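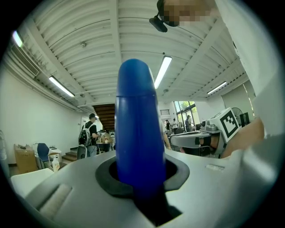

Analyn Bautista

Speaker notes - "Working in the big room" - 12/24/20

**Start. Don't read the title out.** Say hi, thank Kusum Negi for the slot. 20 min, leave time for questions.

Opening line: everybody designs the desk, then puts it in whatever room is left. Talk is about the room. Ceiling, lights, air, stairs. In that order, roughly top down.

**1. Ceiling**

- white corrugated, ribbed panels, white beams between
- point at it on the slide, let them look for a sec
- hard surface = echo. Clap once here (mic off first!!)
- we hung felt at Runden, 155 panels, took forever. Helped with voices, did nothing for the compressor noise
- people on headsets talk louder than they think. Ask who has done a call next to a colleague on a call. Hands up

**2. Lights**

- fluorescent strips, they don't all point the same way. Tubes over on the left, shorter one off to the right
- glossy stuff catches it - see the highlight down the right side of the blue piece. Same thing happens on every screen and laminated sheet in the building
- numbers from our March walk-round at Runden: 300 lux at the bench by the stairs, 242 at the back wall. Ask for 500. Nobody got 500
- Brijesh wants to talk about color temp. He can do it in questions, I'm skipping

**3. Air**

- AC unit, high on the left wall. Slatted, white, you stop noticing it after a week
- who sits under it? Long sleeves. Who sits far from it? Fan. Tell the Kurnevetti story, the two sweaters one. Keep it SHORT
- fix was cheap: turned two desks ninety degrees. Cost nothing but a morning
- clean teh filters. Put a name on it, not "the team"

**4. Stairs**

- wooden, dark brown treads, at the back. I like these a lot
- trouble with stairs in a work room = people stop at the bottom to chat, put stuff down, leave stuff down
- bags. Man at the back has his on, fine. Hooks by the door, shelf under the hooks, done. Kusum Nautiyal's drawing is on the handout, page 2
- tape a line on the floor in front of the first step. Bangash did this and it held for the whole year
- dark treads + dim corner: add a strip of light tape on the edge of each one. Check with building owner before you stick anything down

**5. Money** (skip if late)

- total for the Runden room 1537, felt was most of it
- hooks, tape, shelf - small change. Do those first
- if someone asks about Jitadberg: still waiting on the quote, don't guess

**6. Ask them to do**

- go back, stand in the middle of your room, look up
- write down one thing about light and one about noise, before lunch
- send to Pallavi Pant, she is collecting them for the spring sheet. Her adress is on the last slide

Questions. Repeat each one into the mic, last time the back row coudn't hear.

Take the clicker back to the desk after.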